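Is a standing desk worth 600 bucks?

wilma_d
Venatel has the Faro desk on sale for 600. Anyone's back actually better after switching?

Gonddale30
Doubt it. Mine went up and down for a month, then it stayed down. I'd spend the money on a chair.

lies_vl
Disagree. I stand every morning and my hips complain less. Chair did nothing for me.

Gonddale30
Could be the walking you took up in January, no?

lies_vl
Could be. Still keeping the desk.

unnur_s
I don't buy the sale price either. White tops show every coffee ring, so look at the finish before you pay.
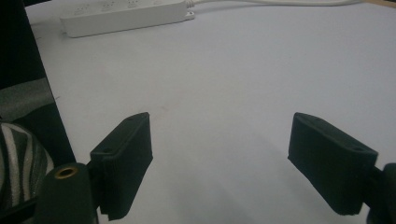

And ask who covers return shipping. They wanted 156 from me.

wilma_d
Ouch. Chair it is, maybe.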